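Students at Mansour Technical College are spending part of their summer teaching two robot arms to do office filing. The project, called Paso, is run by the college's robotics club and will be shown to the public in August.

The job sounds simple. Loose printed pages have to be picked up off a table, squared into a stack and put into a folder. Club members have been at it for six weeks.
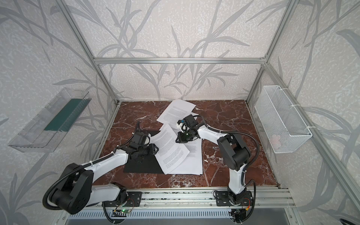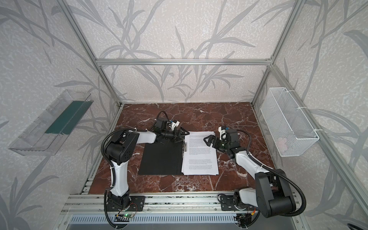
## Paper is the hard part

Kofi Sulemana, the club's president this year, said the group picked paper on purpose after a year of working with blocks and plastic cups.

"A block stays the shape it is," he said. "A sheet of paper bends when you touch it, and two sheets stick together, and then you have a different problem from the one you started with."

The arms stand side by side on a rail at the front of the work surface, and both can reach the middle. A student guides the pair through the task by hand controls while the computer records every movement. Those recordings are then used to train the software that will run the arms without a person at the controls.

The club set itself a goal of 275 recorded runs before the end of the month. Rafia Durrani, a second-year student who keeps the log, said they are over 25 short and expect to catch up before the lab closes for its summer cleaning.

"Some runs are no good and we don't count those," she said. "If a page goes on the floor, you start again."

## Who does what

The club has split the work into three groups. One handles the arms and their wiring, one writes the software, and one runs the recording sessions. Members can move between groups, and most have.

Babar Zaidi joined in the spring with no background in robotics. He studies accounting and came to a meeting with his roommate. He now takes two recording shifts a week, and Durrani said his runs are among the smoothest in the log.

Zaidi said the trick is going slowly with the left arm and letting the right one wait. "Everybody wants to move both at once in the beginning," he said. "Then the grippers bump and you lose your page."

He said it took him most of a month to get comfortable picking up a single sheet by its edge.

The club's adviser, Mulugeta Kumsa, teaches controls and electronics at the college. He signs off on wiring changes and otherwise leaves the students to run their own schedule – he said he has been in the lab for maybe half of the sessions.

"They ask me when they need a part ordered," Kumsa said. "The planning is theirs."

## Next month's showing

The public showing will be held in the lobby of the Rerano Building. Two other student teams will take part. One has built a small cart that follows a painted line, and the other is working on a machine that sorts bolts by length.

For the Paso team, the plan is to run the filing task in two ways. First a student will drive the arms. After that the trained software will get its turn with the same kind of pages and folder. Visitors who want to try the controls will be able to sign up for a short turn at the end.

Sulemana said he does not expect a perfect run from the software. The team has tested an early version, and it could bring both grippers to the paper but had trouble lifting one sheet at a time. A new version will be trained once the recordings are finished.

Asif Virk, who manages the parts counter at Drolten, a hardware supplier near the campus, plans to attend. The store gave the club a discount on cable and fasteners this year.

"They come in with very exact lists," Virk said. "I'd like to see what it all went into."

## Joining the club

The club takes new members at any time, and students from all departments may apply. No experience is needed. New members sit in on 2 recording sessions before they are given a shift of their own, and they must complete the lab safety course, offered at the start of each term.

Summer meetings are held in the robotics lab on the ground floor, starting at 6 p.m. – the side entrance stays unlocked until the meeting begins. Sign-up sheets for the August showing are posted outside the lab door.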